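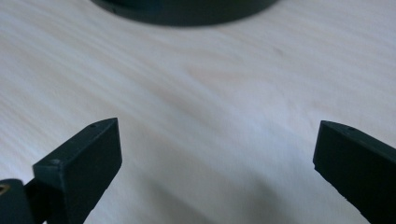 Gralline Table, Pale Finish

The Gralline is a general-purpose work table supplied by Virnis to schools, offices, libraries and community rooms. It has a light top with a long, soft grain, in tones that run from creamy white to light tan with a faint pinkish cast in places. The table is intended for everyday use over many years and is sold singly or in sets.

Finish

The pale finish is the standard finish for the Gralline range. The grain varies from one top to the next, and tables ordered together will be similar in tone but will not match exactly. Customers who need a close match across a large room are asked to say so when ordering, so that tops may be chosen from the same batch. A darker finish is available under the name Lekota and is described on its own page.

The surface has a low sheen. It is suitable for writing, sorting, light assembly and display. It is not suitable for use as a cutting surface, and a board or mat should be placed beneath any blade or hot vessel.

Sizes and order codes

Order code 921 refers to the standard rectangular table, which is 70 cm deep. It is offered in three lengths, and the length required should be written after the code on the order form. All three share the same frame and the same leg fittings, and tables of different lengths may be placed end to end without a step between the tops.

The Demska linking bracket joins two tables along their short sides. It is fitted from beneath and does not mark the upper surface. Brackets are ordered separately and are packed in pairs.

Assembly

The table is delivered with the legs detached. Two persons are advised for assembly, which takes about 20 minutes. The top should be laid face down on a blanket or on clean card, and the legs fixed loosely before any bolt is fully tightened. Once the table has been turned upright, the levelling feet may be adjusted by hand.

Bolts should be checked again after the first month of use, and after that whenever the table is moved to another room. Tables should be lifted when moved - dragging places a strain on the leg fittings that is not covered by the guarantee.

Care of the surface

Dust should be removed with a soft dry cloth, wiping in the direction of the grain. For ordinary marks, use a cloth dampened with warm water and a little mild soap, then dry the surface. Scouring powders, wire pads and solvent cleaners must not be used.

Spilt liquids should be wiped up promptly, with particular attention to the edges. Ink and strong dyes may leave a lasting stain on the lighter parts of the grain. Where equipment is to stand on the table for long periods, felt pads are recommended under any hard or rough base.

Like other light finishes, the top may alter slightly in tone when kept in strong sunlight. Objects left in one position beside a window can leave a paler or darker patch, and should be moved from time to time.

Delivery and returns

Delivery is to the ground floor unless other arrangements have been agreed in writing. Goods should be inspected on arrival and any damage noted on the delivery slip before it is signed. Unassembled tables may be returned in their original packing. Tables that have been assembled are accepted only where a fault is found.

Replacement feet, bolts and brackets can be ordered from Virnis by quoting the order code and the length of the table.

Last updated: 09/07/2018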